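Niamh Cronin keeps a folder on her laptop called "numbers I no longer believe." The newest entry is 183. That is how many demonstrations the Panach project was supposed to need before a robot arm could learn a household chore by copying a person, and she was one of the people who once repeated it on a stage.

"I said it with a straight face, too," she says. "I had slides."

We met on a Sunday, in the building at Florport where she has spent the past two years testing other people's claims about robot learning. She doesn't build arms and has no plans to start. Her job is to take a published method, follow the instructions, and see whether the result comes back. Quite often it doesn't, or it comes back smaller.

The method this time is the one Panach calls stereo imitation. The robot is guided through a task over and over while cameras record everything, two views side by side from its body and a closer one from the wrist. A network then learns to match what it sees to how the arm moved. The paper reported strong results on kitchen and cleaning jobs. I asked what was wrong with it.

"Nothing is wrong with it. I want that in there, please. The code ran. The people were nice. What bothers me is what they counted as a success."

In the original tests, she says, a trial passed if the tool ended up where it was meant to be. How it got there didn't matter. Her team went back through the 1,821 trials released with the paper and scored them again with a stricter rule: the arm had to take hold of the right object on the first try and keep hold of it. The success rate fell by a third.

I wondered if that was fair. People fumble things all the time, and we still say they can clean a kitchen.

"Sure, and I'd accept that if the paper had said it," Cronin says. "It said 'reliable.' If you hired someone to scoop a litter box and they grabbed the side of the box every third time, would you call them reliable?"

The litter box is her own addition. She likes chores with loose material in them, which move under a tool and never settle the same way again. Wooden blocks, she says, are where robot papers go to look good.

Her other complaint is about the curtains. Black cloth around a work table takes away a lot of what a camera would otherwise have to deal with, and she uses it herself so that her runs can be compared with the originals. She doesn't think it tells you much about a kitchen. When her group took the cloth down for 300 runs and changed nothing else, the first-try grasps got noticeably worse. Panach's answer, in a reply she showed me, was that more varied training data would fix it.

"Maybe it would. That's a guess, though. They should go and do it, and then I'll test that."

Not everyone is grateful. A researcher at Kinoletti, a company that sells software based on the same idea, told me the stricter rule was "made to be failed." Cronin had heard that one before. She points out that the Zavala group used the same rule on its own arm last April, before she did, and published numbers that made its own work look bad. She would like to see more of that.

I asked whether the wrist camera at least earned its place. She hesitated for a while. It helps with the last bit of the reach, in her view, when the fingers are close to an object. It also gives the network a lot of background to latch onto by mistake. She has a student checking which of those effects is bigger, and she won't guess at the answer.

Would she let one of these arms loose in her own home? "With the cat? No. Ask me when somebody has done it without the curtains."

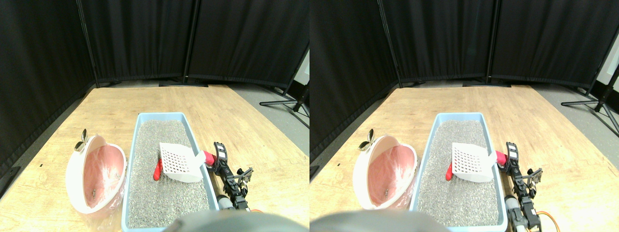
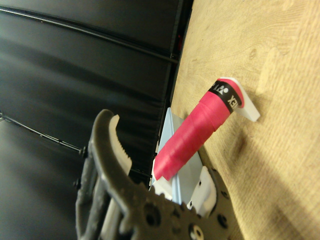
Work at the curtained table: the litter box task in the paired views (first), and a red cylinder close to the gripper in the wrist camera's view (second).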